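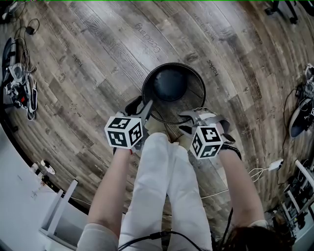 How can a robot learn a household task without a robot being there when the task is shown?

A person does the task using a pair of hand-held grippers, and the movements of those grippers are used as training examples for robot arms fitted with similar jaws.

Researchers at the Mitdale Institute in Pirnodbridge released results on 1st April from a study of this method as applied to light, open containers such as wire wastebaskets. The study, named Purkberg, drew on 747 demonstrations recorded by people working with a gripper in each hand. Printed marker cubes on top of the grippers allow the position of each tool to be worked out as the person moves.

Trained on the full set, a two-armed robot picked up a mesh wastebasket by its rim and set it down in a new spot in 105 consecutive trials without dropping it. A version trained with only one gripper's movements tipped the basket in roughly a third of attempts.

"Thin rims are difficult for a single gripper, and the basket tends to swing," said Albane Hervieu, who leads the study. "When both sides are held at nearly the same moment, the load stays level. The robot picked up that timing from the people who showed it the task."

The team also reported limits. Performance fell when baskets were filled beyond 700 grams, and the robot did poorly with containers that had soft or folded edges. Trinidad Huenchumán, who was responsible for the trials, said the order in which the two jaws closed mattered more than the speed of the arms.

The Gilani Fund, which supported the work, has approved a second phase beginning in June. It will cover lidded bins and the fitting of liner bags. The institute plans to make the recordings available to other laboratories on request.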